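About Us

Hi! I'm Yaqin Dong, and if you've landed on this page you probably either read our write-up on bin sorting or you got an email from me and wanted to check that we're real. We are. We're a small robotics lab called Plorau, there are 25 of us if you count the students, and we spend our days working on how robot arms learn to do fiddly things with their hands.

I started Plorau with Kohei Takeda after the two of us had spent far too long on a project called Gustinik. The idea there was to write down every step of a task for the robot, in order, and have it follow the list. It did great on the things we'd written down! Then someone would set a part down at a funny angle and the whole list fell over. We wrote a lot of steps before we gave up. Kohei still has the binder.

So now we go at it from the other end. A person does the task through the arms, over and over, and we train a model on what the cameras saw and what the joints did. Plenty of labs work this way and we don't claim to have come up with it. Our own corner of it is a method we call Ziretholm (Kohei picked the name, I lost the vote), and it's all about the last little bit of a reach, when the fingers are nearly on the object and the overhead view can't help much anymore.

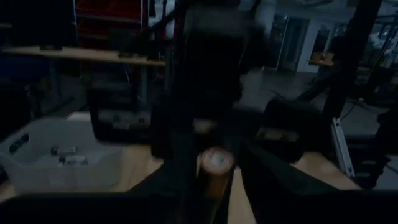 What Ziretholm does is change how much the model listens to each camera as the reach goes along. Far from the object, the wide views do most of the talking. Close in, the wrist view takes over, and the model gets to plan in shorter bites, so it can change its mind more often. We used to have a fixed mix the whole way through, and you could watch the arm go confidently to a spot right next to the thing it wanted and close on air. I have lost whole afternoons to that.

The first version was a hard switch. Wide view, wide view, wide view, bang, wrist view. It made the arm twitch right at the changeover, like somebody had tapped it on the shoulder. Now it's a smooth blend and the model learns for itself when to lean which way, and the twitch is gone. We did try letting it learn everything with no hints at all and it mostly ignored the wrist camera, I think because a wrist picture is blurry for so much of a reach that it looks like a bad deal early in training. If you're trying this at home, give it a nudge for the first stretch and then let go.

Our main test task is sorting batteries into bins. It sounds dull and I love it. Batteries roll, they're shiny, they come in different sizes, and they like to end up touching each other, which is rough on a gripper that needs room for two fingers. The data set behind our current model has 3033 demonstrations in it, collected by 4 of us, and yes, I did a good share of those myself and yes, I started dreaming about it.

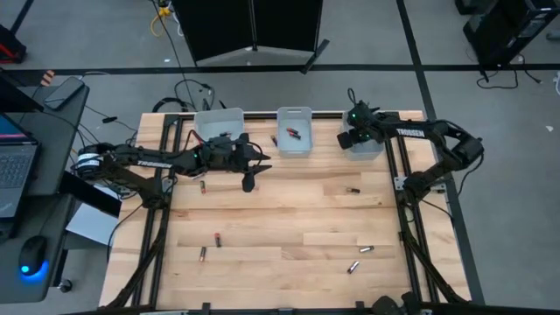
People ask why we use two arms for something one arm could do. Mostly because the jobs we care about later on need two, and I'd rather find out early how a pair of arms gets along in a small space. With three bins lined up along the back of the table and batteries lying all over the wood, both arms keep wanting the same patch of air, and a model trained on one arm at a time has no manners whatsoever. The people doing the demonstrations worked out habits without talking about it, like finishing a drop before the other arm swings in, and the model picked those up too. We never labeled any of it. That was a very good day in the lab!

Now for the results, since that's what Kohei tells me this page is missing. We ran the old fixed mix and the new blend on the same layouts, 27 of them, none of which were in the training data. The blend missed fewer first grabs, and when it did miss, it was a lot better at backing up and having another go. Where it didn't help at all was picking the right bin. That's a different kind of mistake (the grab is fine, the decision is wrong) and no amount of wrist camera is going to fix it. We say so in the write-up and I'm saying so again here, because a couple of people have written to us hoping it was a cure for everything.

We're also still bad at batteries tucked into narrow gaps. The fingers need somewhere to go, and the model hasn't figured out that it can push something into the open first. A person does that without thinking. We've started collecting demonstrations with a push at the beginning and I'm hopeful, but I've been hopeful before.
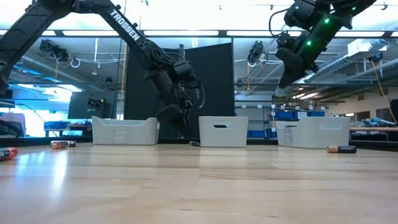
Two arms, three bins, and batteries still on the table.

A bit about how we work. Everybody here drives the arms, me included, and new people start on demonstrations before they touch any code. You learn more about grasping in one morning of dropping things than in a month of reading about it. We write up the stuff that fails. We share our training recipes with anyone who asks, and we've been swapping notes with the folks at Nishimura, who make small sorting machines and have been very patient about explaining what happens to a nice lab method once it has to run all day.

If you'd like to come by, we're doing an open afternoon on 13th April. You can have a turn driving the arms, and I'll warn you that it's harder than it looks and that you'll want a second turn. Write to us first so we know how many people to expect. Students looking for a project should write too, and please tell us about something you built that didn't work. We like those emails best.

Yaqin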